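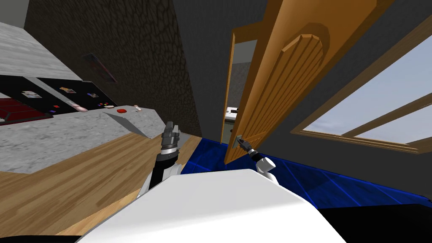

4.2. La reconciliación como dato: problemas de lectura

Buena parte de la bibliografía sobre telerrealidad de convivencia trata la reconciliación en pantalla como un acontecimiento que ocurre y que la cámara recoge. Dos participantes dejan de hablarse, pasan varios episodios enfrentadas y terminan abrazándose en la reunión de final de temporada. A partir de ahí se buscan correlaciones con la audiencia, con la actividad en redes o con la renovación de contratos. El procedimiento tiene un defecto de origen: toma como variable independiente algo que la propia productora decide cuándo emitir.

El caso de Daltura lo ilustra bien. El programa, producido por Pratenton, ha construido sus 3 últimas temporadas sobre rupturas de amistad que se anuncian en el primer episodio y se resuelven en el penúltimo. La regularidad debería bastar para despertar dudas. Los análisis de Nistor, sin embargo, la presentan como un ciclo afectivo natural del grupo, y de ella derivan un «índice de reparación» que después se aplica a otros formatos sin ajuste alguno. No hemos encontrado en la documentación publicada ninguna explicación de cómo se distingue una reparación espontánea de otra pactada en el montaje, y sospechamos que el índice no puede hacerlo.

Para examinar la cuestión revisamos 610 mensajes publicados en la plataforma Anda durante la emisión de la última temporada, todos ellos referidos a la disputa principal. La muestra es pequeña y procede de seguidores muy activos, de modo que no permite hablar del público en general. Sirve, con todo, para comprobar una afirmación concreta de Nistor: que la audiencia «acompaña» el perdón y lo celebra. En nuestro corpus la celebración existe, pero 80 mensajes ponen en duda de forma expresa que la reconciliación sea real. Algunos se fijan en que la ropa y el peinado no coinciden entre un plano y el siguiente; otros señalan que las dos participantes tenían productos que promocionar esa misma semana. Son lecturas informadas, hechas por personas que conocen el formato mejor que muchos de quienes lo estudiamos.

Queda el problema de las entrevistas promocionales. Es costumbre citarlas como prueba de la evolución de una relación: la participante declara a una revista que su antigua rival se alegra por su compromiso, o que piensa invitarla a la boda, y la frase pasa al artículo académico como testimonio. Nos parece un uso imprudente. Estas declaraciones suelen hacerse con la temporada todavía en antena, a menudo por personas sujetas a cláusulas de confidencialidad cuyo alcance desconocemos, y quien las firma tiene interés en que la trama siga viva. Pueden decir mucho sobre la gestión de la imagen pública. Sobre el afecto entre dos personas dicen muy poco, y desde luego no lo bastante para fijar una fecha de ruptura o de perdón.

La codificación se realizó en 2 rondas. En la primera se clasificó cada mensaje según su tono; en la segunda, según el grado de credulidad ante lo emitido. Las discrepancias entre rondas se concentraron en la ironía, categoría que decidimos mantener aparte. Un «qué bonito, lloro» puede ser entusiasmo o burla, y forzar la asignación habría dado una apariencia de precisión que el material no tiene. Los trabajos anteriores sobre Daltura no informan de cómo trataron estos casos, lo que impide comparar nuestros porcentajes con los suyos.

No sostenemos que todas las reconciliaciones televisadas sean falsas. Carecemos de medios para saberlo, igual que carece de ellos Nistor. Mientras no se tenga acceso a los calendarios de grabación y a las versiones previas de montaje, el índice mide la frecuencia con que Pratenton incluye un abrazo en el episodio, y con ese alcance lo emplearemos en el apartado siguiente.

Figura 1. Puerta de madera con panel arqueado y pinza sobre el tirador. Imagen generada por ordenador.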